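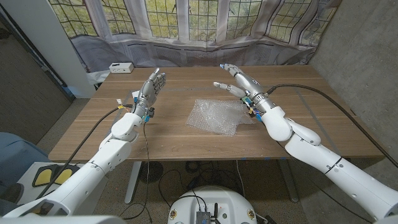
Chores and machines: your questions
Put together by Cameron Doolan. Last updated 2021-05-27.

Every time we hold an open evening at Tident we get asked the same things, and they're good questions! So I've written the answers down. If you've come straight from one of our talks, hello again.

Can a robot do my housework yet?

Bits of it, in some homes, on some days. A robot vacuum will do a flat floor well enough if you pick your socks up first. The dishwasher and the washing machine are robots of a sort too, and they've been brilliant for decades, but you still load them and empty them. What you probably mean is a machine with arms that wanders in and tidies up, and no, you can't have one of those yet. I want one as much as you do.

What is the hardest chore?

People guess ironing or cooking. My answer is tidying a table at the end of the day, with post, crumbs, a scarf, half a packet of biscuits and the wrapping from a parcel on it. Each one needs a different sort of grip, and somebody has to decide what is rubbish and what is Grandad's.

Why is packaging so tricky? It weighs nothing.

That's half the trouble! Take a sheet of bubble wrap. It's crumpled, so it never has the same shape twice. You can see through it, so a camera picks up a muddle of shine and tabletop. It's thin, so the fingers have to get under an edge without scraping the wood. And when you do lift it, the shape changes again. A brick would be far easier. We start new people on bubble wrap for exactly this reason, and they come back from lunch with a new respect for their own thumbs.

Do you need hands with fingers? Wouldn't a simple pincher do?

Very often a pincher is the better choice. It's cheaper, it's tougher and there's less to go wrong. If all you ever do is move boxes, please buy the pincher (or a suction cup). Fingers start to earn their keep with soft things, odd shapes and jobs where you want to turn something over in your hand. Homes are full of those. The price you pay is more joints, more wiring and more afternoons spent finding out which connector has worked itself free.

Why two arms?

Try folding a towel with one hand behind your back. You can do it, but you'll be using your chin. Flat floppy things nearly always want one hand to hold and one to pull. The catch is that two arms have to keep out of each other's way, and getting them to share a small patch of table is a job in itself.

How long does a machine take to fold a towel?

On our best run in September it took 2 minutes for a hand towel, and we cheered. I've since been told by my mother that she could do the whole airing cupboard in that time.

What does it cost?

More than a house should have in its kitchen. I won't give a figure for a pair of arms, as it would be out of date by teatime. I will say the price of the arms is often the smaller part. The months of people's time go on top.

We run a small packing room. Is it worth looking at now?

Quite possibly, and shops and workrooms will get there well before homes do. Tiwari, a gift box firm we've helped, sends out 400 parcels on a busy day. They looked at every step and found that taping and labelling could be done by machine, and the wrapping couldn't. So people wrap and the machine tapes. Start by writing down your steps and how often each one changes. The dull ones that never change are your best bet.

What about Sumora and Zelard?

Sumora is our towel and cloth project and Zelard is the table-clearing one. They share parts, a kettle and a lot of arguing. If you're keen on laundry, ask for Sumora.

How many goes does it take to learn a job?

It depends on the job, and on how fussy you are. For picking up one kind of object from one kind of table, we had something useful after 60 goes. Then we moved the lamp and it was hopeless again, so we did another 30 with the lamp in different places. Light matters a great deal more than I expected when I began. A window with trees outside it is lovely to work beside and a pest for cameras.

Is it safe to stand next to?

Ask whoever is running it, every time, and keep your sleeves out of the way. The stop button should be where you can hit it without looking.

Will it put cleaners out of work?

I don't see it soon. A good cleaner walks into a strange room and knows what to do first, and I've yet to meet a machine that comes close. I'd be happy for it to take the heavy lifting and the sore knees.

When, then?

I'm always asked for a year and I always dodge it. Single jobs in tidy places are coming along nicely. Your kitchen on a school morning is a long way off.

Can I come and have a go?

Yes please! Open evenings are free, children are welcome with a grown-up, and you can bring an object from home for us to try. Nothing breakable, nothing alive, and no more jelly.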